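The kettle at the Domlow laundry goes on at ten to six, before the first of the big drums starts turning, and whoever gets there first makes the tea. It has been that way since the place opened, and Efraín Apaza, who has worked here long enough to have seen three sets of dryers come and go, thinks it will still be that way when the last of the folding is done by machine.

That day is some way off, but it is on its way. In April the firm's owners, Bristholm, took on a sorting and folding line from Kata, and the long room at the back, where people used to stand elbow to elbow over the tables, has been rearranged to make space for it. Sheets go through almost untouched now. The line manages 800 pieces in a good morning, and on those mornings the van to the Chauhan hotels leaves early enough for the driver to eat his breakfast sitting down.

Towels are another matter. A sheet is flat and wants to stay flat, but a towel slumps and bunches, and hides its own corners, and a tired pair of hands will find them without looking while a machine will not. So part of each shift is now spent teaching. Staff take turns with a gripper held in the hand, two fingers that open and close, and they lift and straighten and fold with it, over and over, on whatever bedding is to hand. 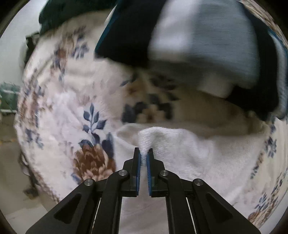
Getting hold of a towel: the blue pads close on a fold of white terry.

"The first week I was hopeless," Efraín says, laughing. "My granddaughter could have done it faster with chopsticks. You have to stop thinking about your fingers and think about the cloth – where does it want to go?" He is 60, and he had rather expected to see out his working years at the table. Instead he spends his afternoons showing younger colleagues how to take a small pinch and not a great fistful, and he has become quite particular about it.

Not everyone is so cheerful. There were 55 people on the floor before the line arrived and there are fewer now, and although the ones who went did so by choice, with a payment, their friends miss them. The talk has changed too. You used to be able to gossip across a folding table all day long, and it is harder to gossip across a conveyor. Several people told me their backs felt better and their days felt longer, often in the same breath.

The teaching shifts pay a little extra, which was hard won, and they are done sitting down if you like. Efraín prefers to stand. When I left he was shaking out another towel for the next person in the queue, and telling her to mind the hem.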